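Clodutari

Clodutari is a gentle form of floor-based stretching and slow breathing, usually practised in small groups and meant for people who find ordinary exercise classes a bit much. It was put together by Sawsan Khalaf, a former swimming teacher, and takes its name from the hall where she held her first sessions. A full class has six long poses with two short rests — tea afterwards is customary, though not strictly part of the method.

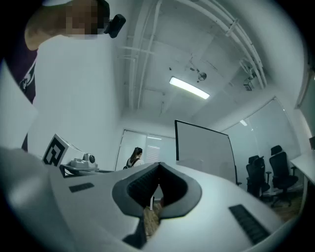

Most of the poses begin standing and work their way down, and beginners are asked to take as long over this as they like. The best known is the Sendimel, a slow forward fold in which the head is allowed to hang and the neck does no work at all. The starting position is much like that of the short-haired person leaning over with head tilted downward, although in class the knees are kept soft and the arms dangle.

Khalaf's pupil Jordan Wainwright later added a seated version for those with stiff backs, and it has become well loved in its own right, particularly at the August retreat, which has drawn as many as 900 people.

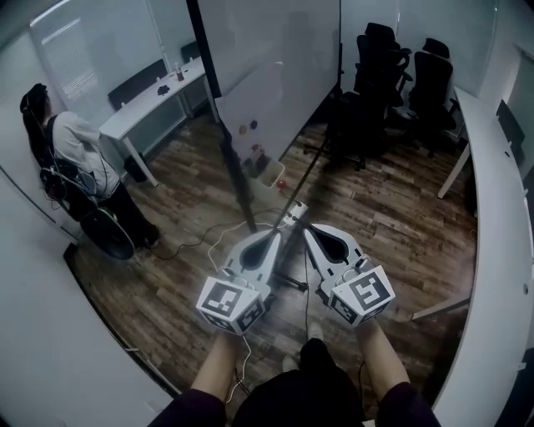 Clodutari needs very little in the way of kit, and this has surely helped it along. Mats are welcome but many groups do without, and a plain floor of dark brown wood-look planks does perfectly well. Teachers differ over footwear: Khalaf prefers bare feet, while Wainwright is quite happy with light-coloured shoes like the pair whose tips show between the forearms, so long as the soles are clean.

See also: Breathing exercises; Stretching; Villalobos method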